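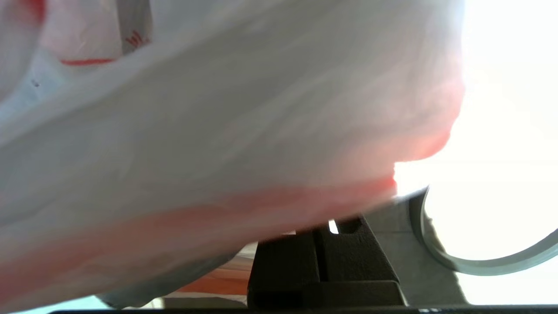 Stimness Riders Forum > Motocross > Bikes and Setup

Front end tucks in flat corners after new fork springs

Posted by Jordan Naylor, 19 May 2020

I race a 250 four-stroke in the vet class, mostly at Bainbridge and a couple of times a year at Komham. I weigh 149 pounds without gear. The bike is stock apart from a pipe and the suspension work I'm asking about.

In March I bought it from a guy who was a good deal heavier than me and who had already put stiffer springs in the fork. I didn't think much of it at the time. He left the shock spring stock, or so he says. I have the stock fork springs in a box because he gave them to me with the bike, along with a spare clutch lever and a rear sprocket that doesn't fit anything I own.

The problem is flat corners with no rut or berm. I come in, get off the brake, lean it over, and the front wheel starts to push toward the outside. If I keep going it tucks. I have gone down twice this way at Bainbridge, both times in the long left after the second tabletop, and both times slowly enough that I was only annoyed. In ruts it is fine. On the straights it is very stable, more stable than my old bike. In sand it is okay but I have to work hard to get it to turn.

What I have tried so far:

Compression on the fork out three clicks. It felt a little softer on the small chop but the corners were the same.

Tire pressure down by one pound. I could not tell any difference.

Moved the fork tubes up in the clamps by 3 mm. This helped a little on corner entry. The bike got a bit nervous on the fast downhill at Komham, but I could live with that.

I measured race sag on the shock with my gear on and got 35 mm of static sag and 112 mm of race sag. I had my brother-in-law hold the tape so I think the numbers are close. I have not measured sag at the fork. I have never done that on any bike.

The front tire is an intermediate with maybe six hours on it. The side knobs still have edges.

I would like to know if I should put the stock springs back in before I do anything else, or if there is something I can do with the clickers first. Changing the springs is not a big job, but I have only done it once and I made a mess. I also have a Dalau fork tool that I bought used, and I'm not sure it's the right size for this cap.

Is it worth trying a different front tire at the same time, or should I only change one thing?

Posted by mudflap_ron

Put the stock springs back in. You're too light for those. Mine did the same thing and I wasted a whole summer on clickers.

Also try sitting farther forward. Most guys who say the front pushes are sitting on the back half of the seat.

Posted by Halfthrottle

I would do it in this order, and I would only change one thing per ride.

First, the sag. Static sag of 35 mm and race sag of 112 mm don't look terrible, but the rear is sitting low. Most people on a bike like yours end up between 100 and 105 mm. When the rear is low, the fork angle gets lazy and there is less weight on the front tire. The bike will be steady in a straight line and will want to run wide in a flat turn, and you have described exactly that. Add preload until you get to 103 or so and measure again. Blow the dirt out of the threads before you turn the ring or you will chew it up. Use a hose and a brush, let it dry, and put a little oil on the threads.

After you set race sag, check the static sag again. It should come out somewhere between 30 and 40 mm. If it goes well under 30, the shock spring is probably soft for you, which would surprise me at 149 pounds. If it stays high, the spring may be on the stiff side. The guy you bought it from may have changed the shock spring and forgotten, so look for a number on the coil. It is often painted or stamped near one end. Look it up against the manual.

Second, the springs. Ron is right that they are most likely too stiff for you. With stiff springs and a light rider, the fork rides high in the stroke. Once you are off the brake it comes back up, the front unloads, and the tire lets go. Opening the compression clickers doesn't fix that. The clickers change how fast the fork moves and have very little to do with where it sits. You could slow the rebound by two clicks, which keeps the front down slightly longer after you let off the brake. Try that before you take the fork apart. It costs nothing and you can put it back at lunch.

If you do swap the springs, put the fork tubes back to the standard height before your first ride. The softer springs will let the front sit lower by themselves. If you leave the tubes raised 3 mm on top of that, you may get the headshake you felt at Komham, and more of it.

On the tool, measure across the flats on the cap with a caliper and compare it to the tool. Don't trust the number on a used one. If it's loose at all, don't use it. The caps are soft and they round off quickly. Loosen the cap while the fork is still held in the bottom clamp, with the top clamp bolts backed off. That was probably your mess last time, trying to crack the cap on the bench. Have a drain pan under you that is bigger than you think you need, and measure what comes out so you know what to put back. If the oil has 50 hours on it, replace it all while you're in there. If you don't know how old it is, same answer.

Leave the front tire alone for now. Six hours is still good if the edges are sharp. If you change it along with the springs you won't know which one helped.

Last thing, look at the triple clamp bolts and the steering bearings. Put the bike on a stand with the front wheel off the ground and turn the bars slowly from side to side. If there is a notch in the center, that will also make the front feel vague when you lean it in. It takes two minutes to check.

Posted by Jordan Naylor

Thanks to both of you. I checked the bearings tonight and there is no notch. The number on the shock spring matches stock for my year, so he was telling the truth about that.

I measured the cap and the Dalau tool is a millimeter too big, so I'm glad I didn't use it. I'll order the right one. In the meantime I set the race sag to 104 mm, which gave me 33 static, and went in two clicks on rebound. I'll ride it like that at Bainbridge and then do the springs once the tool comes. Ron, I will try to sit forward too. I probably do slide back when I get tired.

Posted by mudflap_ron

Everybody does. Stock oil height is in the manual, don't go by what the last guy wrote on the fork leg.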